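Kioko Tabletop Pack for Grarnum
By Tonantzin Trujillo | December
21 shares | 6 comments

I've been living in the Kioko pack all month and I'm kind of in love with it! It's a simulated dining room for gathering teleop examples (you drive both arms, Grarnum logs every joint and camera), and the table comes set with dishes and odds and ends that you can shuffle between runs. I got 80 demos in my first week, kept 75, and the five I tossed were all me fumbling the reset key.

Export goes straight to Huniteck format, no converter script. My one gripe is the replay viewer, which still forgets your camera choice every time you close it. Grr. 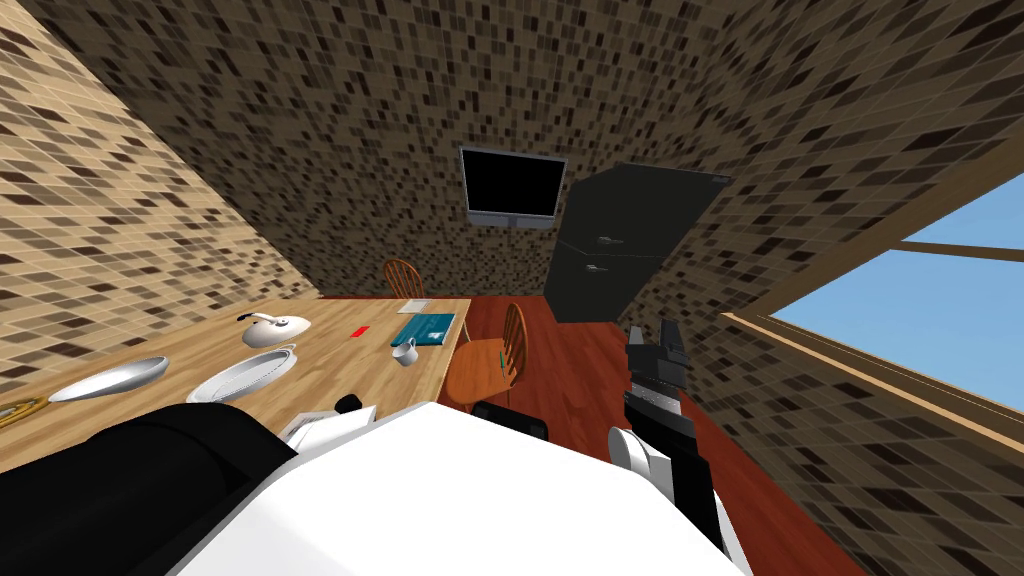
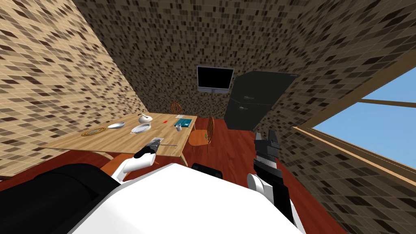 Kioko dining room in the simulator, both grippers in view and the table set.

Comments

Elvia Espinoza: Does it run alongside Cundska, or do I need a separate install?

Tonantzin Trujillo: Same install! Just turn the pack on in settings and restart.

Elvia Espinoza: Perfect, trying it tonight.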